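Talk notes: Small bedrooms, many layers
Evening session, 22 minutes with questions

Opening
Good evening and thank you for coming. I work for Zonis, where we help families to arrange rooms they already have. Tonight I will not speak about buying new things. I will speak about the bed, and about what we leave on it.
(Wait for people to sit. Speak slowly.)

Why the bed
In our survey in Dimham we received 376 answers. More than half of the people said that the bed is the place where they put clothes when they do not know where to put them. I was not surprised, I do the same at home.
Ask the room: what is on your bed now? Take two or three answers, not more.

Two covers on one bed
Many people ask me if patterns can be mixed. I think yes, if the ground colors are calm. Green palm fronds on white and red and pink roses on beige can live together on one bed, and the warm wood of a headboard and wardrobe helps them. The yellow toy on the pillows may stay. The folded navy garment and the rolled gray cloth should find a shelf before night. 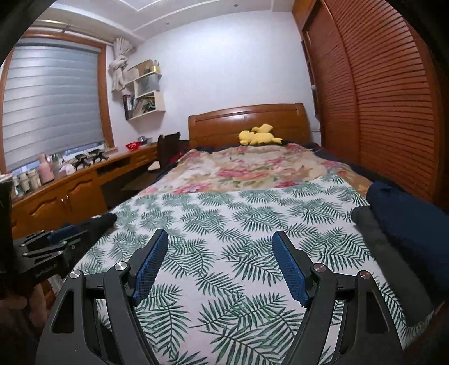 The 10 minute round
1. Clothes first. Fold again only what is open.
2. Rolled things go together in one drawer. Under a long desk there is often good space for them.
3. Pull the covers straight from the foot of the bed.
4. Desk last. Bottles and bowls that belong to the kitchen go back to the kitchen.
Say that the order matters more than the speed.

Storage at Sarıgül
Short story of the Sarıgül apartments, where we tried the round with the residents in November. Mention the Kelano boxes only if somebody asks for a product.

Questions
The handout is on the table near the door. Please return the pens.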